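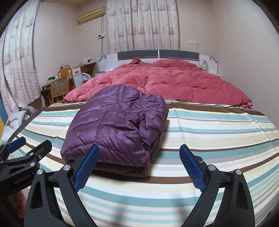

Purple puffer jacket folded to a rectangular bundle, on a striped mattress cover.

Categories: Datasets / Household / Clothing and Bedding

# Flerkik Folding – Outerwear Subset

Flerkik Folding covers the folding of clothes and bedding on ordinary beds in lived-in rooms. The outerwear subset holds the padded and quilted garments, which were split from the main set because they fold differently from shirts and trousers. Annotation follows the Temalero garment scheme with the changes listed below.

## Contents

- 1872 clips, one garment per clip
- 128 distinct garments
- 800 clips with a hood or a raised collar
- Bed surfaces only. Tables and floors are in the Khondokar subset.

Garment types are puffer jacket, quilted vest, padded coat and fleece-lined parka. Children's sizes are included and carry the flag `small`.

## Labels

`garment_type` – one of the four types above.

`color_main` – a single everyday color word. Purple and violet are merged under purple.

`fold_state` – `flat`, `partial`, `bundle` or `rolled`. A garment is a `bundle` when its outline is close to a rectangle and no sleeve lies outside it. A bulge from a hood or collar does not change the state.

`bulge` – `none`, `hood`, `collar` or `unclear`. Use `unclear` when the fold hides which part it is. Annotators should not guess from other clips of the same garment.

`surface` – the layer directly under the garment: `mattress_cover`, `sheet`, `quilt` or `blanket`.

`surface_pattern` – `plain`, `striped`, `printed` or `check`. Stripes with more than two colors are still `striped`.

`other_bedding` – any quilt, blanket or pillow on the bed that the garment is not resting on, with `folded` or `rumpled`.

For the clip shown at the top, the record reads:

 garment_type: puffer_jacket
 color_main: purple
 fold_state: bundle
 bulge: unclear
 surface: mattress_cover
 surface_pattern: striped
 other_bedding: quilt, rumpled

## Notes on the material

Glossy quilted fabric gives bright highlights along the padded sections, and these move with the garment. Stitch channels are the better cue for orientation. Creases are not labeled.

Padded jackets tend to reopen after folding. The state is taken from the last second of the clip, so a jacket that springs back before then is `partial`.

Striped covers can look bent toward the corners of a clip. Do not use them as a ruler. No garment measurements are supplied with this subset.

Rooms were left as they were. Headboards, curtains, lamps and wall fittings appear in many clips and are not annotated.

## Known issues

- Quilted vests are underrepresented, at around 2000 labeled frames in total.
- `collar` and `hood` were swapped in part of the September batch. Corrected in the current release, but older copies still carry the error.
- Dark coats on dark blankets have poor outlines. Check these before using `fold_state` for scoring.

## Files

`clips/` holds the video, `labels/` one text record per clip, and `garments.csv` the list of garments with their clip numbers. The Miser checker reads the records and reports missing fields. It does not check whether the values are right.

Last revised October 7, 2022.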